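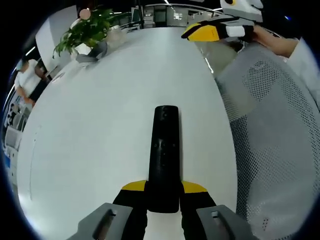 Big white table, gray mesh chair. My happy place at Cadell.

Beca Gwilliam
October 19, 2024

OK I've been promising a thread on our shared table for months and it's finally happening. If you don't care about office furniture, mute me now, I'm going to be going on for a while!

So. We moved into the new place in May and we each got to put in one request. Osian asked for better coffee. Gunhild asked for hooks by the door. I asked for ONE big table instead of a bunch of little ones, and I'm still so happy I did.

The old office had five small desks shoved together and they never lined up. Pens fell in the cracks. Crumbs fell in the cracks. I once lost a house key down there and had to pull the whole row apart to get it back.

White was a fight, by the way. Huw said it would show every mark. Huw was right, it does show every mark. I love that about it! You see the coffee ring, you wipe the coffee ring, you're done. On our old brown desks we just lived with them.

Cleaning, for everyone who asked last time: warm water, a drop of dish soap, a soft cloth, then a dry cloth right after. For ballpoint I use a little rubbing alcohol on a cotton pad. Try it on the underside first. No scrubby sponges, please, I'm begging you.

Dry erase marker comes off easily if you get it the same day. Left over a long weekend it takes some elbow grease (ask me how I know, Ekow).

The chairs! We bought them secondhand from Vaseditz, $117 each, and I'd do it again tomorrow. Mesh back, so you don't stick to it in summer, and the light gray goes with pretty much anything.

Mesh backs collect dust like crazy though. Vacuum with the brush attachment, both sides, then wipe with a damp cloth. I did mine last week and it was kind of gross and very satisfying.

If you're buying used chairs, sit in every single one. Lean back hard. Raise it, lower it, roll it across the floor. We sent 2 back for sinking and Vaseditz swapped them without any fuss.

OK, now the part I really wanted to talk about: stuff on the table. A big shared surface fills up so fast. Somebody sets down a mug, then a jacket, then a box, and by lunch you're working in a space the size of a placemat.
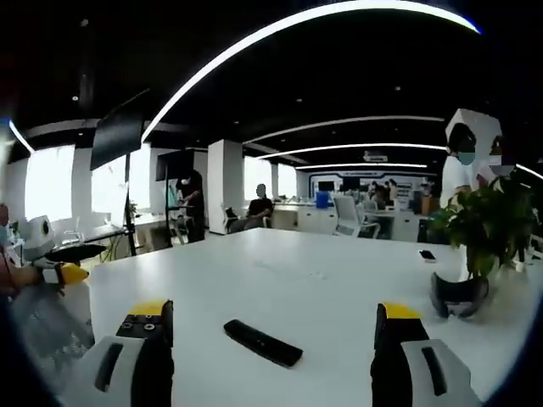
Our rule is that the table can hold whatever you're using today, and the plant. The plant has permanent residency.

People keep asking me what kind of plant it is and I have no clue, it came from Gunhild's sister and it came without a tag. It gets a drink when the top of the soil feels dry and I turn the pot now and then so all the leaves get a shot at the light. I talk to it a little. Don't judge me.

I really think every work table should have something green on it. It's nice to look up at leaves after a long stretch of staring at a monitor. Put it to one side though! We had it in the middle at first and it was like having a hedge between you and the person you were talking to.

Remote controls are the other big topic. There's a shoebox at our place where they're supposed to live. They do not live there. They live wherever the last person put them down, and the last person always swears it was someone else.

What helped: a strip of masking tape on the back with the name of the thing it works. That's the whole trick. No more pointing three remotes at a screen and hoping.

Same with phones. Everybody's phone is a flat black rectangle, and face up on a table they all look the same. Osian walked off with mine once and got all the way to the bus stop. I've since put a sticker on the back, a very ugly frog, and I recommend it to everyone.

Headsets and straps and cords: hooks, hooks, hooks. Gunhild was so right about the hooks. I laughed at her in May and I take it all back. Anything with a loop in it goes on the wall when you leave.

A few of you asked about the end of the day. We do a ten minute reset with music on. Everybody takes their own stuff off, someone wipes down, chairs go back in. Whoever wipes gets to pick the music, so there's some competition for the cloth now!

The reset playlist is up to 23 songs. Ekow added a polka. It stays.
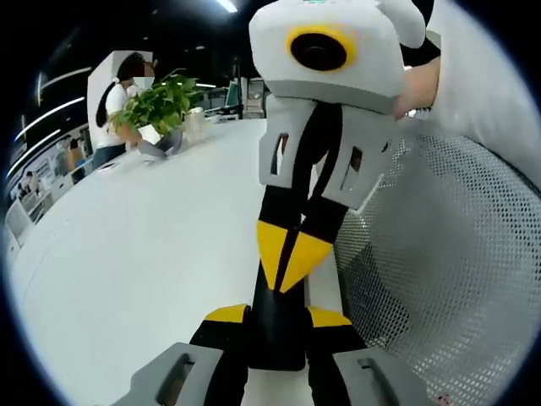

Chairs again, because Parri asked in the replies: yes, I'd take mesh over padded for a shared room. Padded feels nicer for the first hour, but it holds on to spills and you can't really wash it. Mesh you can take a damp cloth to and get on with your day.

And push them in! It sounds like such a mom thing to say, but a chair left out behind you in a busy room is a bruised hip waiting to happen. I have walked into every one of ours.

Also put a bit of felt or a soft bumper along anything hard that knocks against the table edge. Armrests are the worst for this. We used the stick-on felt circles from Mamico and they've held up great so far, I've only had to replace a couple.

Things I'd still like: a drawer underneath for tape and scissors, a second plant (Huw says we should keep the first one alive through winter before I get ideas), and a nicer cloth than the old T-shirt we're using.

Things I would not change: the size. People look at it and say it's too big for the room. It is so not too big for the room. You can have a couple of people standing at it, somebody sitting with a laptop, and still have space to put your lunch down.

If you've got a shared table at work, please show me! I want to see your plants and your cable situation and whatever is living in your version of the shoebox. Replies are open and I'll be on here most of the evening.

Oh, and Osian just read this over my shoulder and wants it on the record that the phone was an honest mistake. Noted, Osian. Frog stays on.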